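Search this site Ask a question Browse topics

Shared workroom: open bins, woven baskets or hooks for small gear?

Posted Oct 14, 2022 by sevodby_shelves
3 min read

I help run a shared workroom and I have finally been given permission to redo the storage, so I'm very excited and probably overthinking it! We have a long white metal shelving unit with a few tiers. Right now most of it is clear plastic boxes with black handles, which I love for cables because you can see what you've got before you drag a box out. Then there are the woven baskets, which look so much nicer but seem to wander. Somebody takes one down to sort it, it ends up on the floor, and by evening it has extension leads in it.

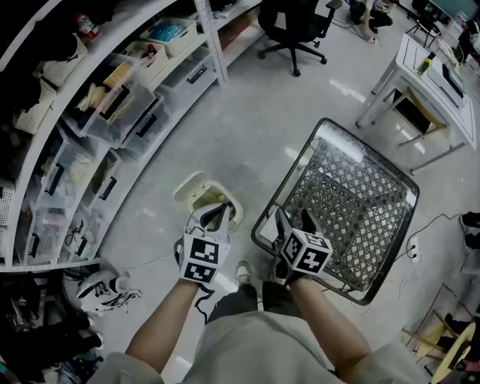 Mid-sort, with the gray basket and the little cream stool both on the floor.

My questions:

Is it worth keeping the baskets at all, or should I go all clear bins? The Plendard ones I'm looking at fit two deep on our shelves and come in a drawer version too.

And what do people do about low seating? We use small plastic stools for reaching the bottom tier and they're always underfoot. I'd like a real home for them.

Budget is 600 for everything, labels included. I measured the wall twice and got 1635 mm of usable width next to the unit we already have, so there's room for one more narrow piece (the Ernaren is tempting me).

Answer 1 — marked helpful

Oh, I love this kind of project. Keep the baskets! Just change what goes in them. Clear bins are great for anything you need to identify (adapters, chargers, odd little parts) and baskets are great for things where one is as good as another: cloths, gloves, spare bags. When everything in the basket is the same, nobody has to dig and so it tends to stay put.

Put them on the lowest shelf with the rim facing out so people can pull from them without lifting the whole thing down. If yours have a dark rim like the one on your floor, white paint pen on a luggage tag shows up beautifully. Tie it on, don't stick it. Tape never holds on a weave, I've tried three kinds.

For the cable bins, one type per bin and a velcro tie on every single cable. It took me a whole weekend in July and I would do it again tomorrow.

On the stools, get ones that nest and give them a taped square on the floor at the end of the shelving. I'd skip the Ernaren until you've lived with the new setup for a month. You may find you have more room than you think.

Answer 2
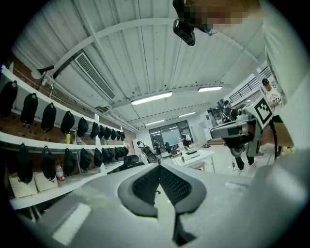 Hanging is the way to go for anything that lives in a pouch, and it frees up so much shelf! We used to lay ours flat in a pile and the one you wanted was always at the bottom. Now each pouch has its own spot and a gap tells you at a glance that one is out. You can see how it goes with the black bags along the white shelving, each one up by its loop in a row on both levels, and the woven baskets still get the space at the bottom. I'd use the Wike hooks if your shelf has a lip, they slide on and you can shuffle them along later. Leave roughly a hand's width between bags or they bunch up and knock each other off.

One thing to watch is water bottles. They creep onto every shelf that has a free inch. Give them their own tray near the door or you'll be finding them behind things forever.

I'd also do the labels last. Mine all changed in the first week.

Answer 3

clear bins. baskets collect dust and you can't wipe them. also check how much weight your shelf takes before you buy the drawer ones, they get heavy fast when they're full of cable

Comment from sevodby_shelves

Thank you all so much! I'm going with hooks for the pouches and keeping two baskets for cloths. The stool square is getting taped down tonight — I already have the yellow tape. Does anyone know if the Wike hooks fit over a rounded edge? Our long unit curves and I can't tell from the listing.

Was this page helpful? Yes No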